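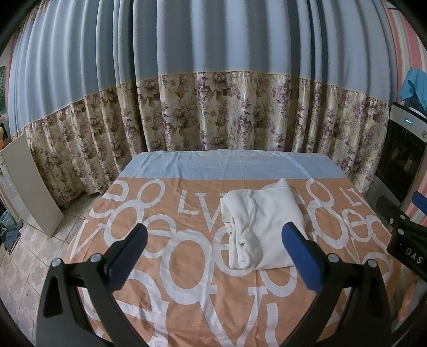

Filed under: Records & Reports

The dispatch log for the storage unit break-ins came back in April, and I have now read all 114 lines of it. Several people on my street asked for a summary. I am putting it on the blog so I only have to write it once, and because the way the log is built explains most of the confusion over what the police did and when.

Background, for anyone outside Bundstead: four units at the Kurkurham Road storage lot were opened overnight. The locks were cut, the doors were pulled back down, and the damage went unreported until a tenant came by to get a ladder. One of the units was mine. I lost a table saw, a box of hand planes and a bicycle frame. The police report for my unit fits on one page and says very little. The dispatch log says a good deal more, but you have to ask for it separately.

A report and a log are different records, kept by different people. The report is written by the officer, usually at the end of a shift, and a supervisor signs off on it. The log is written by the dispatch system while things are happening. Every time a unit is assigned, changes status, or radios in a plate number, the system writes a line with a time stamp. Dispatchers can add comments. In our county they can't delete a line once it has been saved, although they can add a second line correcting the first.

I asked the records desk for "all computer-aided dispatch entries, including comments and status changes, for the following address," and then gave the address and the date range. That wording matters. My first request said "the police file on the burglary," and I got the one-page report again, this time with my own phone number blacked out. Terence Yeoman, who rents the unit across the aisle from mine, used the same first wording and got the same result. The clerk was polite about it and told him which form to use.

The columns are, from left to right: event number, time, unit, code, comment. The event number is the one to watch. A single incident can have more than one if two people call it in and the calls are not merged. Ours were not merged. The lot manager, Natsumi Amano, called at 7:40 in the morning. Ertuğrul Çetinkaya called from his truck a little later, after he found his own lock on the ground. The second call opened a new event, and the new event went to the bottom of the queue as a property crime with no suspect on scene. An officer cleared the first event and left before the second one was ever assigned. Ertuğrul was told on the phone that someone was coming, and he waited until lunch.

So both accounts going around the neighborhood are correct. The police came quickly, and the police took all morning. They are describing two events.

The codes took me longer. The county publishes a list, but it is out of date and leaves off the status codes completely. I worked most of them out from context and then checked them with Lachlan Sheehan, who dispatched in the next county for years before he retired. A code meaning "on scene" is entered when the officer says so on the radio or presses the button in the car. If the officer forgets, the dispatcher puts it in when it next comes up. That makes arrival times softer than they look. The time stamp is when the line was saved, and the car may have been parked there for a while by then.

The comments are where the useful material is. One line reads "RP adv white van at gate last night poss w/ ladder rack." RP is the reporting party, in this case Natsumi. That van does not appear anywhere in the written report. I don't draw much from this. A van at a storage lot is not evidence of anything, and the officer may have checked it and ruled it out. But a detective reading only the report would not know it had been mentioned, and when I sent the line to the detective assigned to the case he asked for the page number, which I take to mean he didn't have it.

There is also a gap. The log shows the gate camera being requested, and then nothing about it being received. The lot uses a Sasaki recorder that overwrites itself when the drive fills up. Natsumi says she copied the footage to a thumb drive and left it at the front counter of the station. The property receipt for that drive was not in what I was sent. I have filed a second request for evidence intake records under all four case numbers.

On cost: the county charges nothing for the first 500 pages of electronic records. Mine came as a searchable PDF. If you are offered paper, ask for the electronic copy, as sorting the entries by unit number is tedious any other way. I retyped the times into a spreadsheet and sorted by unit, then by event, and the double event was obvious right away.

A note on serial numbers. Mine were on a receipt from Brallilitz, where I bought the saw, and they were able to look up the sale by my phone number. Itsuki Chiba had no serial for his generator and described it by color and dents — the report lists it as "generator, portable." A pawn shop search runs on the serial field. If that field is blank the item can't be matched, however good the description is. You can add a serial after the fact with a supplement form, and it goes into the same case.

If you rent at Kurkurham Road and have a case number, send it to me and I will tell you which event it was attached to. The intake request is still open. I will post the receipt, or the letter saying there isn't one, when it arrives.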